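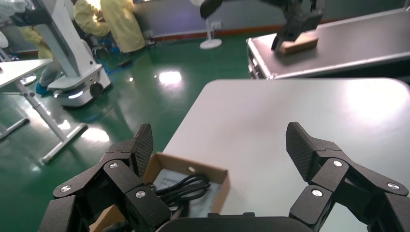
Self-loosening is the gradual loss of tightness in a screw or bolt that has been put in properly and then left alone. It is among the most talked-about faults in small mechanisms and also among the worst explained, with a large stock of remedies handed down on very thin evidence. The fault matters most where a screw holds something that moves. Small silver screws set at the joints between black linkage segments, three to a side, are a typical case: each has to hold its joint together while the parts around it are free to pivot. A screw in that position can't simply be done up as hard as possible, and much of the popular advice on the subject assumes that it can.

Mechanism

A tightened screw is stretched very slightly, and the stretch is what holds the parts together. The pull along its length is called preload. As long as preload is high, friction under the head and between the threads keeps the screw from turning. If the clamped parts slide sideways against each other, even by a tiny amount, that friction can be overcome for a moment and the slope of the thread lets the screw back out a little. Many such moments add up.

The usual explanation given in shops and owner's manuals is "vibration," which is true as far as it goes. Shaking along the length of a screw does much less harm than repeated sideways slip, a point that laboratory work established decades ago and that has been slow to reach the packaging of hardware products.

A second process is often confused with the first. Paint, plastic, gaskets and rough surfaces settle after tightening, and the preload falls without the screw turning at all. A mark drawn across the screw head and the part beside it will still line up, and the owner will conclude that nothing has changed. Iolo Samuel, in his shop handbook The Quiet Fastener, argues that a good share of reported loosening is settling of this kind, though he gives no count and the claim should be treated as an opinion.

Remedies

Split washers. The split spring washer is the best known remedy and has the weakest case behind it. It is said to push back against the head and to bite into the surface if the screw starts to turn. In most joints it is pressed flat well before full preload is reached, after which it acts as a plain washer with a cut in it. Tests with sideways movement have often found it no better than no washer, and in some cases worse. It remains on sale everywhere.

Thread adhesive. Liquid compounds that harden in the threads generally perform well, provided the threads are clean and the liquid is given time to cure. Both conditions are commonly ignored. The compounds can also creep into a nearby pivot and stiffen it, and some kinds attack certain plastics.

Nylon insert nuts. These resist turning even when preload has been lost, so the nut is unlikely to fall off. That is a different thing from keeping the joint tight, and sellers tend to blur the two. The insert wears with each removal.

Nail polish. Dabbed over a screw head, nail polish makes a fair witness mark, cracking if the screw turns. Its holding power is small. The many hobby accounts that praise it seldom include a second, untreated screw for comparison.

Shoulder screws. A shoulder screw has a smooth section wider than its thread. The moving part turns on the smooth section while the thread is tightened fully against a solid face, so the clamping job and the pivoting job are kept apart. The approach costs more and needs closer sizing, and it's probably underused for that reason.

The Dovell trial

Hobby writing on the subject often cites a trial run at the Dovell repair workshop by Amparo Cárdenas and Dale Gagnon. They fitted 76 small screws to hinged test arms, treated them in 8 different ways, and worked each arm through 3000 cycles. Their write-up reported that adhesive did best, shoulder screws came close behind, and split washers could not be told apart from bare screws.

The result agrees with general engineering opinion, which may be why it has been repeated so freely. It deserves more caution than it gets. Tightening was done by hand and by feel. The groups were small - too small to rank the middle of the table with any confidence - and the same two people who treated the screws also judged which had come loose. Kalevi Karppinen, who later tried to repeat the work with a torque driver, found the gap between adhesive and bare screws much narrower once every screw started at the same tightness. He did not publish his raw figures either.

Retightening

Periodic retightening is recommended in nearly every maintenance guide, at intervals that appear to have been picked for convenience. A schedule of every 15 hours of use, found in the booklet for the Skata folding stand and copied into several others, comes with no stated basis. Checking a joint once after its first use is easier to defend, as most settling takes place early. Repeated retightening has risks of its own: small heads strip, threads in soft material pull out, and a pivot can be pinched until it binds. Bheki Ngcobo has suggested that a screw which needs attention over and over should be read as a sign of a poorly designed joint. Makers have shown little interest in putting that in a manual.

See also

Preload
Shoulder screw
Thread adhesive
Witness mark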